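Two-arm bench setup: spend on grippers or on the enclosure first?

Started by saltbushpete, 2024-06-25

saltbushpete wrote:
G'day all. I've got to put in next year's equipment wish list for our lab and I'm stuck on the order of things. We run two small arms facing each other over a black table, bits and pieces in between. The boss wants a number before she goes on leave and I'd rather not guess like I did last December.

What's on my list so far:

1. Fingers. We've got big black ones with a textured face on one side and a plain grey pair on the other. I want to standardise, and Stoica quoted me $184 a pair for the black style.
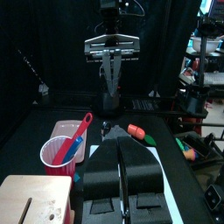 2. Curtains and frame. The black fabric does a good job on glare, but a proper rigid enclosure from Preltow is a fair whack more than everything else put together.

3. Cable management. Yes, I know.

4. Props. Cups, markers, toy carrots, that sort of thing. I've put down $100 and the boss reckons that's cheeky.

What would you cut?

wattlegrub wrote:
Cut the enclosure, no question. Fabric walls are fine, mate. We priced the rigid one from Preltow too and ended up buying spare fingers and a second-hand bench with the money. The bench wobbles a bit but that's my fault for not checking the feet.

Carol_M wrote:
Disagree with wattlegrub, sorry! Our fabric sagged by the end of the first year and we lost days re-doing our lighting. If you're going to keep the setup for more than a couple of years, get the hard panels now while there's budget. It never comes back once it's been given to somebody else's project.
Caroline Makori

wattlegrub wrote:
Days? Ours took one arvo to re-hang.

Carol_M wrote:
Ours is a lot bigger than yours, I've seen your photos :)

boxthorn11 wrote:
Can you post a wider shot Pete? Hard to say much about cables from up close.

saltbushpete wrote:
No worries, this one's from further back.

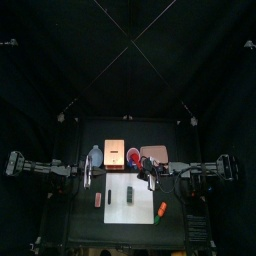
Both arms over the table, cables looping off the right one.

boxthorn11 wrote:
Ta. I'd bump cables to number one. That loop's down over the table, and a snag will cost you more than a set of sleeves. Gedulel do a kit, or Bodo if you don't mind the wait - 11 weeks for mine.

wattlegrub wrote:
Agree on cables. Still no on the enclosure.

saltbushpete wrote:
Righto. Cables first, then 2 pairs of the black fingers, and I'll put the enclosure in as a separate line so she can knock it back without killing the rest. Props budget stays. Carol, any chance you could send me your panel quote?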